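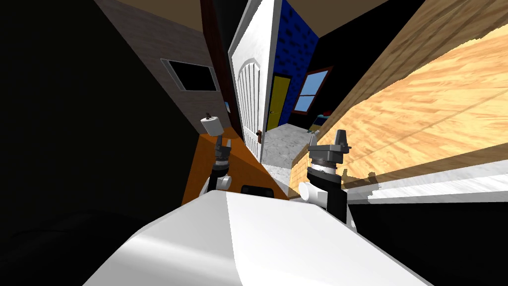
*A robot's two arms, with the white upper body below. Computer render.*

Gus Ambrose began by correcting the catalogue entry. "Maeng" is listed in most places as a silent short with added music. It was made with a recorded commentary from the beginning, he said, and the commentary was lost from the circulating print at some point after the first screenings in Jullton.

"The sound was on a separate magnetic reel. Somebody ordered a print, the picture went to the lab and the reel stayed behind. After that the only thing anyone could borrow was a mute print, and the projectionists put a record on."

The film runs for seven minutes and is built almost entirely from still photographs of the Jullton ferry and the families who worked it. The camera moves across the prints and there are a few dissolves. There is one live-action shot, of the ferry ramp being lowered, which comes last. Ambrose has spent much of his working time on it since the Pitodville Film Workshop took the material in, and the new version with its commentary is to be shown there in March.

I asked what the workshop was given.

"Two prints and a box of negatives. One print was complete but had been projected to death. The other was missing its opening and was otherwise in good order. So the picture side was simple. You take the good one and use the worn one for the head."

The joins were less simple. The prints had been made on different stocks and had faded differently, and the commentary runs straight across the point where one gives way to the other. Ambrose graded the two separately and then matched them at a dissolve, where a small difference in density is harder to see.

"I'd have preferred to match them over a hard cut, because then you can measure one frame against the next. But the dissolve was where the damage stopped. You work with what is there."

The box of negatives was a bigger job. It held over 800 photographs, of which only a small part were used in the film. Each had to be numbered, scanned and checked against the finished picture. The numbers written on the sleeves followed the photographer's own system, and the film's shot list followed another. A conversion table now exists. Ambrose compiled it on paper first and typed it up later.

He found that some of the photographs in the film had been reversed left to right. The name on the side of the ferry is hidden in every one of those shots, either by a passenger or by the crop.

"That's deliberate. They wanted the boat to cross in the same direction each time. If you flip a picture with lettering in it, everyone sees. They picked the ones without lettering, or they went in tight enough to lose it. I left all of that alone. I was asked whether I'd put them the right way round and I said no, that's the edit."

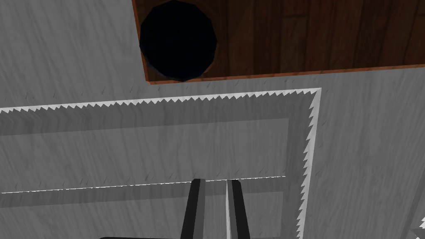

The commentary reel was found at Cekusa, the small sound house that had made the original recording, when its shelves were being cleared. The can was labelled with the job number only. Ambrose had written to Cekusa earlier and been told that nothing was held under the film's title, and he now asks for job numbers first.

Magnetic track of that age often gives off a smell of vinegar as the base breaks down, and it shrinks. Shrunken track will not sit properly on the sprockets of an ordinary player, and the sound wavers. The Cekusa reel had shrunk slightly. It was run on a machine with the sprocketed drive replaced by a smooth capstan, at low tension, and the speed was corrected afterwards.

"You need a reference for the speed. We were lucky, there is mains hum under the first part of the voice. Hum is a fixed frequency, near enough, so you follow the hum and the voice comes right with it. Then at the end you take the hum down. Not all the way. If you take it all out the room goes dead between sentences and people think the sound has dropped."

The voice is that of a woman who had worked on the ferry as a girl. She isn't credited in the film. She speaks partly in the local dialect, and the workshop has added subtitles as a separate file that can be switched off. Ambrose did not write them. He did insist on the timing, and several lines were shortened so that they would clear before a dissolve began.

There was a question over where the commentary should start. The reel has a sync mark, and so does the leader of the worn print, but lining up the two puts the first words over the title card.

"I thought that was wrong for a long time. I had it moved back so she began on the first photograph, and it sounded tidy, and then by the middle she was talking about the winch while you were looking at the ticket hut. Put it back on the mark and she's on the winch when the winch comes up. So she talks over the title. Fine."

The catalogue entry has been sent for amendment. It will give the film as a sound film, with the narrator unnamed, and will list the mute print separately - Ambrose wants that kept, as it is the version most people in Jullton have seen. The new copy has not been given a music track.

"There wasn't one on the reel," he said.

The conversion table for the negatives can be consulted at Pitodville on request. The scans are stored with the sleeve numbers as file names, and the shot numbers are in a second column.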